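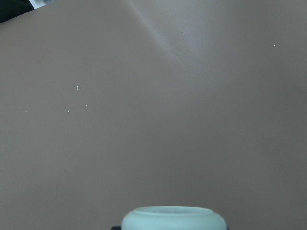
Surface wiping: frequently asked questions

Can a robot wipe down a table yet?
Partly. On a flat, bare surface with dry debris, a wrist-camera arm running the Kudar controller will cover the area in a planned pattern. Clearing objects first, wiping, and putting them back is a harder job, and we do not quote for it as a single task.

Why are small crumbs a problem?
Contrast and size. White specks on a taupe surface are a fair case, but the smallest occupy very few pixels, and a band of glare can be mistaken for a smear or hide what lies under it. Our detector works on tiles 64 pixels square. Anything fainter than its threshold is ignored, so we recommend full coverage over spot cleaning.

Does it go around cups and jars?
It keeps a clearance margin around any object it has segmented. Pale, rounded items seen only in part at the edge of view are the usual source of error. The arm must back off and take a second view before it plans a path. This adds 8 seconds per object on the Clirthorpe bench.

What about liquids?
Not supported. Sticky residue is also excluded. Force control on the pad is adequate for dry wiping only.

Is it faster than a person?
No. Jean Niven ran the comparison at Clirthorpe on 6th September, using the same cloth and the same bench. The arm took four times as long as she did.

Where does it make sense, then?
Repetitive work on fixed benches, such as packing stations between shifts. Home kitchens vary too much in layout, colour and lighting. Florencia Domínguez maintains the list of surfaces we have tested, including matte laminate, sealed timber and brushed steel. Polished stone remains on hold.

How is a pass scored?
Operators place 100 particles by hand and recover what is left after one run. Results are logged by surface and lamp position. Runs in which an object is moved by the pad are scored as failures, regardless of how clean the bench is.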